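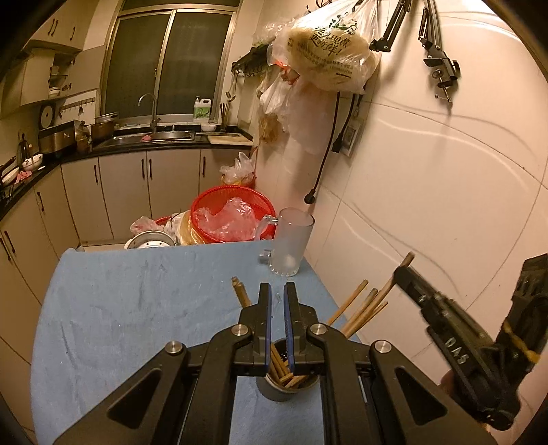

Comment from Arrieta on the last entry: the stick task needs its own scoring rule, separate from the cup task, or the two sets can't be compared.

1 Mar 2020. Chopstick pick, kitchen table, hand-held grippers.

Agreed on the scoring. A pick counts when one stick leaves the cup between both blue pads and the others stay in. Two sticks is a fail, logged as code 9. Drops over the cloth get logged separately.

Target for the June demo is 600 clips, 700 if Sullato frees up a second drive. Class quota stays at 200 per team. Clips shorter than the approach phase don't go toward the quota.

Fingers: gap at rest is too wide for a single stick at the thin end. Shim one side, recheck jaw alignment, then repeat the zero. Pivot pins to be checked for play before each batch.

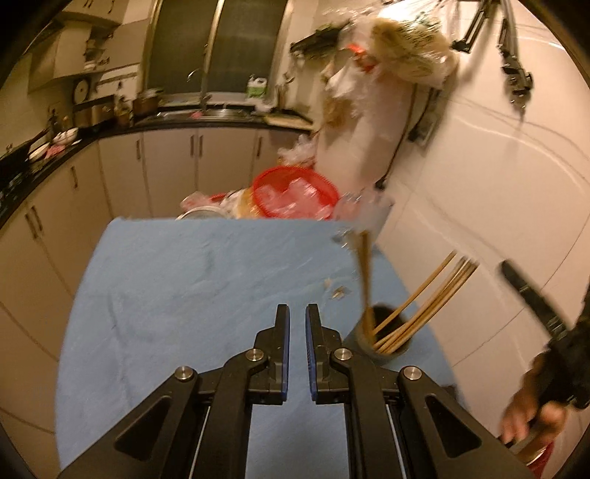 Prelteck asked whether a fast-moving utensil ruins the clip for training. Answer for now: keep it, tag "blur", decide after the first pass through the Skisex loader. If the loader rejects tagged clips, split them into their own folder. No deleting on the spot.

Other tags in use: "two tools", "cup occluded", "bag in view". Spelling matters, the script is case sensitive.

Cloth wrinkles shift the cup base. Flatten before each batch and note the cup position on the sheet. 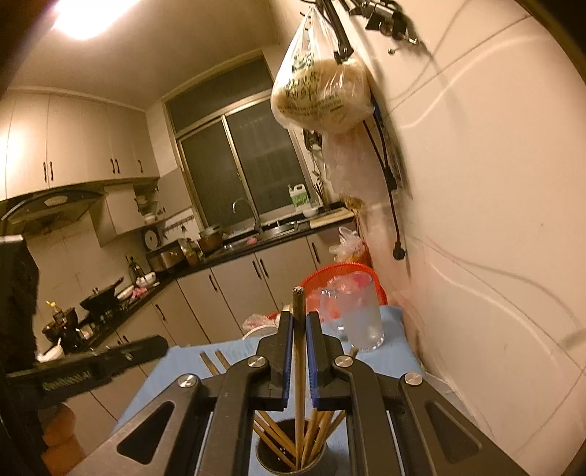 Reading time: 1 min

Single stick between the pads, near vertical, cup below. Use this pose as the reference for the grasp label. Label goes on at first contact with both pads, off when the lower end clears the rim.

Open: pad wear, label drift between teams, battery log still missing two columns.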